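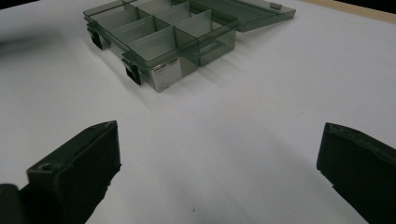 Mar 29, 2023

So I've had the Miltden hand gripper kit since February and I keep getting asked if it's worth the 169 dollars. Mostly yes! You hold it, you do a chore, and the software from Clorness turns your recording into something a robot arm can practice on. Valtteri Lindqvist talked me into it and I was hooked by the second evening.

My current chore is a divided organizer box with a hinged lid and two black latches. See-through plastic is mean to cameras – all those tinted walls stacked up behind each other – so I figured it would be a good workout. I've saved 36 takes so far and tossed 6.
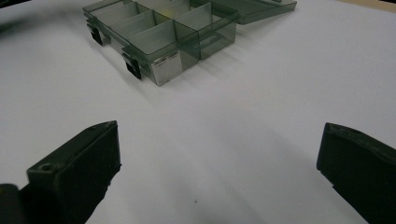 Do you need to own a robot arm to get anything out of it? You can record and label everything without one, and I did that for weeks before Matěj Štěpánek let me try my files on his.

The fingers feel solid. The manual is thin, and the charging cable is way too short for my desk.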